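Steamer Sunday: buns, baskets and a very white table
Sunday, October 27, 2019

I have wanted to do a bun page for ages, and now it exists! Everything in this gallery comes from the test kitchen at Rornevby, where we spent most of the autumn working out what a plain electric steamer can do. There are 132 pictures in the full set and I promise I've been strict with myself. Only one of them made it to this page, and the notes that go with the rest are underneath for anyone who wants to cook along.

The dough is the Czarnecka one that I wrote up in August, with 500 grams of flour, a small spoon of sugar and warm milk. It's a lovely soft thing to handle, a bit sticky for the first five minutes and then suddenly silky, and I could happily knead it all afternoon. I make mine quite small because I like a second helping (and a third, if there's plum jam going). Let them puff up under a tea towel until they feel light when you lift one.

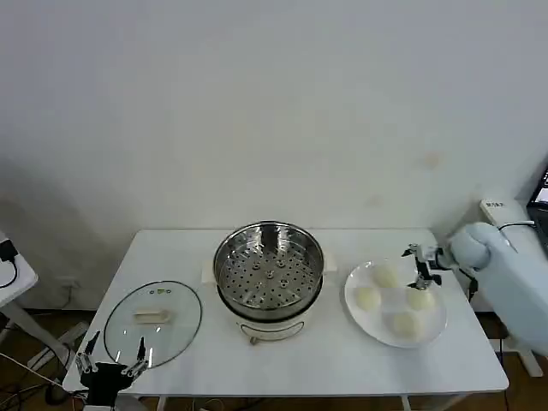 Four pale buns on a white plate, with the steamer in the middle and its glass lid off to the left.

I love those smooth domed tops! You only get them if you pinch the seam properly and set each bun down with the join underneath, and it took me a good few lopsided batches to learn that. The steel basket is a joy as well. It has a flat bottom with rings of little round holes, so the steam comes up all over, and a square of baking paper under each bun stops any sticking. Snip a few holes in the paper first.

A few notes for people trying this at home. Fill the base before you switch on, and let the steam get going before the buns go anywhere near it. Mine have 14 minutes with the lid on. Then I turn it off and wait another three before lifting the lid, very slowly, tilting it away so the drips run down the back. Rush that bit and you get wrinkly buns – still delicious, but wrinkly.

Leave lots of room between them too. They grow far more than you expect, and two that touch will tear when you pull them apart, although I have to admit the torn side is my favourite part to dunk.

For fillings, we have tried red bean, mushroom with spring onion, and a cheese and leek one that leaked everywhere and was gone in minutes. Plain is still the winner in my house, split open with butter and a pinch of salt.

The Dasel dumplings are next, as soon as I can get the pleats to hold. I'm already far too excited about them.

Comments (4)

pearbutter: Made these this morning with half wholemeal. Denser, but the kids ate the lot. How long do you prove them the second time?

Rornevby kitchen: Half an hour if the room is warm, nearer 50 minutes if it isn't. Wholemeal sounds great!

oldspoon: Do they freeze?

tilly_m: I freeze mine once they're cooked and cold, then steam them for eight minutes straight from the bag. Very good with soup.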